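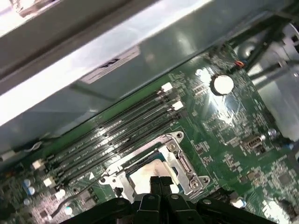

Unit 6 of the Erlow hardware course covers the installation of memory and the preparation of the processor for a new cooler. Students should read the Halora workbook through page 216 before Monday's session. Memory is fitted while access to the board is unobstructed; with all four slots empty, as on this green board, the white latches at their ends and the faint print beside each slot are easy to find. The whitish residue smeared over the processor must be removed before any new paste is applied.

**Procedure**

1. Disconnect the power cord and put on the wrist strap.
2. Wipe the processor with a lint-free cloth and the cleaner supplied. Leave the retention bracket closed.
3. Open the latches, align the notch in the module with the key in the slot, and press evenly at both ends.
4. Record the slots used on Form 31 – the printed names, not your own numbering.

Modules are issued in Pimine trays and must be returned in them. Written answers are due in Room 266 at the start of the next class.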